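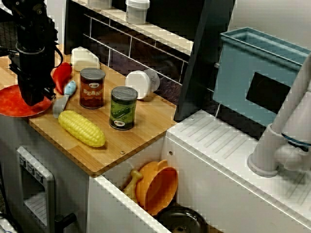
The Brurnstead play kitchen mat is a low-pile floor mat sized for a child's pretend kitchen and the floor space in front of it. It keeps dropped pieces from skidding under furniture and takes some of the noise out of a hard floor. The surface is flat enough that small pieces stand upright on it, so a toy can like the one with the BEANS label doesn't tip over when it ends up on the ground, and a red chili pepper or a toy knife is easy to spot against the plain weave. The mat is sold by Flalier in three sizes and four colors.

Materials

The pile is solution-dyed polypropylene on a natural rubber backing. There is no foam layer. The edge is bound with a cotton tape, stitched twice. The backing grips on sealed wood, tile, vinyl and laminate. On carpet it will creep, and we don't recommend it there.

Sizes

Small: 40 x 28 inches
Medium: 52 x 40 inches
Runner: 72 x 28 inches

Measure the kitchen with its doors open. Most play kitchens have an oven door that drops forward, and the door should clear the mat by at least half an inch. The pile adds a quarter inch to floor height. If your kitchen has legs shorter than that clearance, place the mat in front of the unit and leave the unit on the bare floor.

Colors

Oat, slate, moss and brick. Brick is new this year and comes in small and medium only. Slate hides marker stains best. Oat shows everything, but it's the one most people order.

Wear

We test each batch on a rub machine to 2,000 cycles before it ships. The binding usually goes first, at the corners. Replacement tape comes in the Kondov repair kit, which also has a curved needle and thread in all four colors.

Cleaning

Vacuum without the beater bar. For spills, blot with cool water and a little dish soap. The small size can go in a front-loading washer on cold – the medium and runner are too heavy when wet for most home machines. Hang to dry with the rubber side out. Don't tumble dry or iron. Play dough should be left to harden, then broken up and vacuumed.

Shipping

Mats ship rolled, never folded. The ends may curl for a day or two after unrolling. Lay the mat face down overnight if it stays curled. The runner weighs about nine pounds packed.

Item number: 219
Storage bins and shelf liners in matching colors are listed under the Van Wyk range.
Orders placed before noon leave the same day. Returns are accepted if the mat is unwashed and rolled.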